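Chapter 3
What a Clothing Label Can't Tell You

A pair of pants carries a size, a fiber list and a price. Sellers like to suggest that these add up to knowledge. They add up to very little. A waist size of 34 from Skunetti may not match a 34 from Trundano, and neither firm is breaking a rule by saying so on the tag.

The claims get weaker as they get grander. "Made to last" has no agreed test behind it. When shoppers in Plendcombe were asked to judge 50 garments by label alone, their guesses about wear were no better than a coin toss. The makers, asked for evidence, mostly sent more advertising. 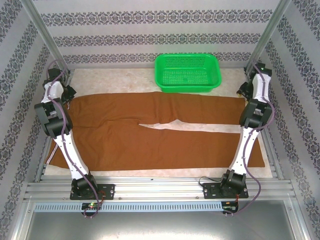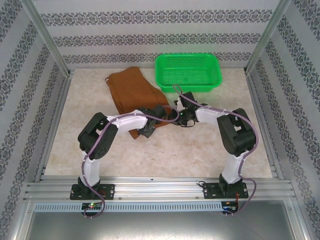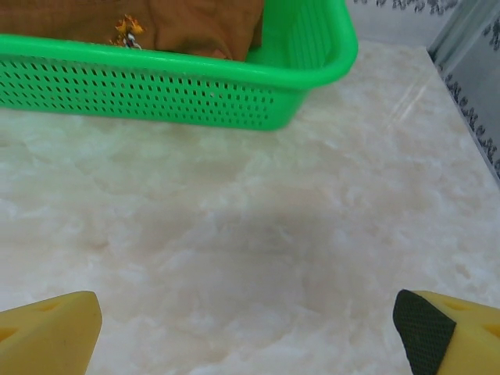 Figure 3. Brown pants laid out on a work surface (first picture); the tabletop, with patterned wallpaper on the walls (second); a green plastic basket (third).

Care instructions deserve the same doubt. Many are written to protect the maker from complaints, and a "dry clean only" tag may tell you more about caution than about cloth. The Rao survey collected 1378 care tags and found plenty that gave stricter advice than the fabric seemed to need. It did not wash the garments, so treat its conclusions with some care too.

In this chapter we look first at sizing, then at fiber content, and last at the word "quality," which we will try to use as seldom as possible.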